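Setting a Casual Table With Mix-and-Match Dishes

I love a table where nothing quite matches. For years I thought I needed a full set of everything before I could have people over, and then I had dinner at my friend Gisela Leiva's apartment and ate soup out of one color and salad off another, and it was the happiest table I'd ever sat at! I went home and pulled every odd plate out of the cupboard.

If you have a few bright pieces and some plain ones, you can do this tonight.

What you need

A small table, cleared and wiped down
One large plate in a strong color
A smaller plate in a second color
A plain white bowl
Something with a wavy or scalloped edge, if you have it
Mugs or bowls in a pale shade
Forks and spoons, matching or not

Step 1: Pick your two loud colors

Two is plenty. I go with orange and teal because they're so cheerful side by side, but yellow and navy would be great too. Everything else should be white, pale blue or clear so your eye gets a rest.

Step 2: Put the biggest piece down first

The large plate goes in the middle and everything else finds its place around it. If you start with the little things you'll end up moving them all again (ask me how I know).

Step 3: Stack something

A white bowl on a colored plate looks finished right away, and it saves room on a small table. Rest the spoon across the bowl if you're short on space beside it.

Step 4: Let the silverware wander

Forks and spoons can sit side by side with the heads pointing the same way, even when one is silver and the other is gold. I mix metals all the time now and I think it looks better than my old matching set.

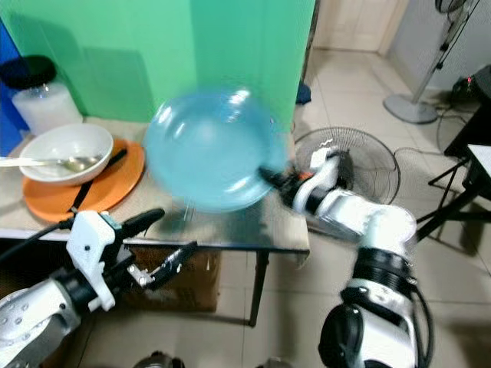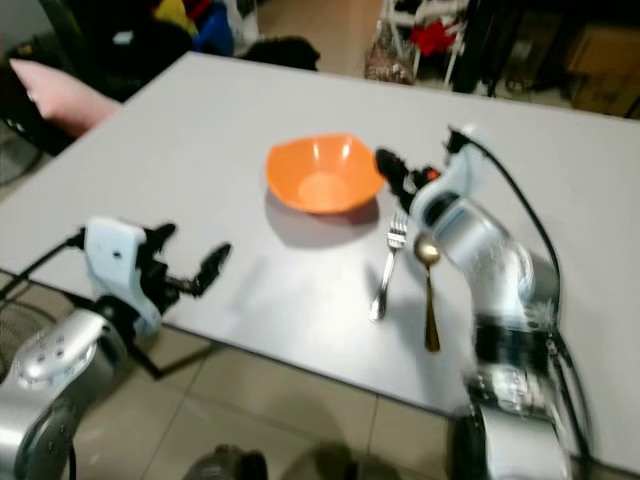 The wavy orange bowl is my favorite piece.

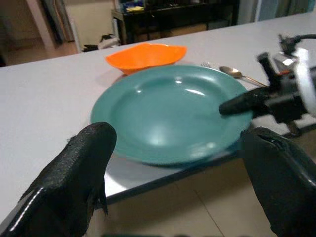
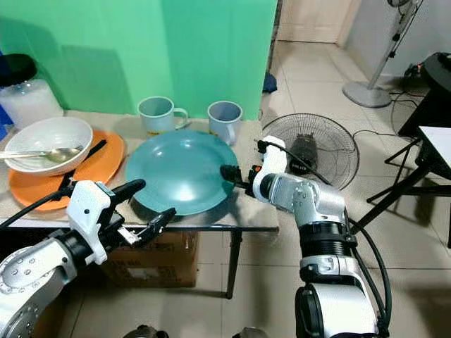

Step 5: Add the tall things last

Mugs go toward the back, where sleeves won't catch them. Turn the handles whichever way is easiest to grab. A jar with a lid can stand in a back corner too — mine usually holds sugar in December, when we drink cocoa every night.

Step 6: Sit down and check

Pull up a chair and reach for things. Can you get to your spoon without bumping a rim? My neighbor Dardo Ulloa is left-handed, so I swap his side around before he comes over.

If it feels crowded, take away one piece, and try a colored bowl on a bare tabletop before you reach for a placemat. You may like it just as it is. I haven't ironed a tablecloth in over two years!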